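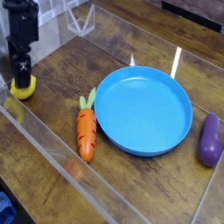

The lemon corner at Zestuvbridge, with the carrot and eggplant waiting their turn.

14 shares | 3 comments

Yuk-lan Cheung has opinions about lemons. "It's the worst vegetable we have," she says, and when I mention that it's a fruit she gives me the look of a woman who has labeled 1,108 attempts and doesn't care.

Cheung runs collection for Pukelberg, a project at Zestuvbridge that wants an arm to put things on a plate when told to. Her job is to supply it with examples. A person steers the arm through a pickup, the run gets saved, somebody moves the produce a little, and they go again until lunch.

"People come in expecting the future," she says. "Then I hand them a carrot."

Of those 1,108 runs, 494 were kept for training in March. The rest went into a folder that her colleague Tin-yau Lai named Compost. Lai, who does most of the steering, defends his record with some heat. Plenty of the rejects were fine, he says, except that he had stopped halfway to think.

"The model copies the thinking," Cheung says. "It gets over the plate and just hangs there, like Tin-yau." 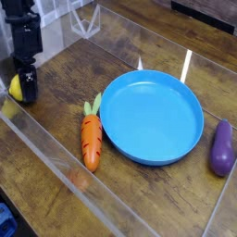

Low over the wood on the lemon side. Approach height is a touchy subject here.

They argue about mess. Lai would start every run from a new layout. Cheung wants small changes, a few inches at a time, so that when something breaks she can tell what broke it. The current compromise is a spreadsheet, and both of them complain about it.

I ask Lai whether he has gotten better at the work. "Much better, and that's a problem," he says. "My early runs had all these little corrections in them. Now I go straight there, and the thing never sees how to recover." Cheung has asked him to be slightly worse in the afternoons. He says it's the nicest feedback he's had.
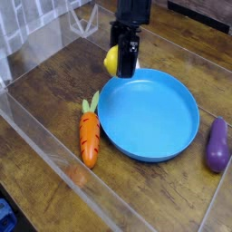 Do you keep any of the failed runs?
"A few. If the grip slips and the operator fixes it, I want that one. If the operator sneezes, it goes in Compost."

22 shares | 3 comments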